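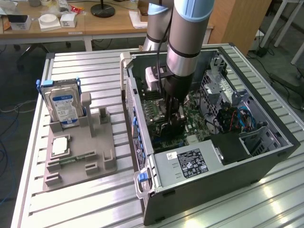 パソコンの修理屋さんというと、皆さんはどんな風景を思い浮かべるでしょうか。私の場合は、子どものころ近所にあった電器店の奥の作業場です。半田のにおいがして、ラジオから野球中継が流れていて、店主のおじさんがねじを口にくわえたまま返事をしてくれる、あの感じ。今回お話しする「Vusness」は、そんな作業場の片隅に置いてもらうことを本気で考えてつくられた、デスクトップパソコンの組み立てと分解のためのロボットキットです。

開発元はJuvusという小さな会社で、販売と導入後の面倒はKideoが引き受けています。5月に予約の受付が始まり、私の手元に試用の案内が届いたのは梅雨のさなかでした。蒸し暑い日に、駅から坂道をてくてく上ってJuvusの工房を訪ねますと、設計担当の上田知世(Tomoyo Ueda)さんが麦茶を出してくださって、そこからたっぷり話し込んでしまいました。気がつけばお昼を食べそこねていたほどです。

さて、キットの中身です。アーム本体、二本指のグリッパー、制御用の小箱、それから部品を立てたり寝かせたりしておくための治具。私がいちばん心ひかれたのは、この治具でした。灰色の、3Dプリンターでつくった素朴な台なのですけれど、ハードディスクを立てる溝があり、CPUを収める浅いくぼみがあり、メモリーを寝かせる細長い溝がある。裁縫箱の仕切りのようで、眺めているだけで楽しいのです。部品の置き場所がきちんと決まっていると、アームのほうも迷わずに取りに行けるというわけで、上田さんは「最初の試作では、アームより治具の描き直しに時間をかけました」と笑っておられました。データも付いてきますから、手持ちのプリンターで自分の店の部品に合わせてつくり直せます。

使い方はこうです。ケースの側板を外し、横に寝かせて作業台に置く。治具に部品を並べる。画面で手順を選んで、開始を押す。アームがケースの上からゆっくり下りていく様子は、金魚すくいの最初のひとすくいを見守るようで、私は何度見ても息を止めてしまいました。ケースの中というのは、ご存じのとおりケーブルがあちらこちらへ渡っていて、なかなか入り組んだ場所です。人間なら手の甲でひょいとよけるところを、Vusnessは経路を選んで回り込もうとします。これがまあ、速くはありません。メモリーを一枚挿し終えるまで、私の試した設定では30秒かかりました。慣れた方なら、その間に鼻歌まじりで済ませてしまうでしょう。

では何がうれしいのか。上田さんのお話では、同じ機種を続けて扱うお店や学校で、抜き取りと仕分けをまかせておけることだそうです。一足早く導入した中古パソコン店のMofokengさんでは、引き取ったデスクトップを14台ずつまとめておき、店番をしながら順にVusnessの台へ載せていると聞きました。お客さんと話していても手元の仕事が進むのは、一人で切り盛りする店にはありがたいことでしょうね。

気になったところも書いておきます。まず、登録できる手順は最初の状態では4種類しかありません。追加は自分で教え込むことになり、これに私は半日かかりました。アームを手で動かして位置を覚えさせていくのですが、CPUのソケットまわりは少しのずれも許されませんから、肩がこること。説明書も、技術者の方が書いた文章そのままで、初めての人には少々つれないと思います。Kideoに電話をすると親切に教えてくれますので、遠慮なくかけてみてください。それから、作業台には溝付きのアルミ台のような、がっしりしたものをおすすめします。私は自宅で折りたたみ机に載せてみて、揺れが気になり、早々にあきらめました。

キットの価格は330,000円、治具のデータと一年間の電話相談が込みになっています。趣味で買うにはため息の出る金額ですが、工房を出て坂を下りながら、私は自宅の押し入れに眠っている古いパソコンの数を思い浮かべ、それからあの灰色の小さな台に、何をどう並べようかと考えておりました。家族にはまだ話していません。

予約の申し込みはKideoの窓口で受け付けており、工房での実演も事前に連絡をすれば見せてもらえるとのことです。

2019年8月11日

シェア 330 コメント 14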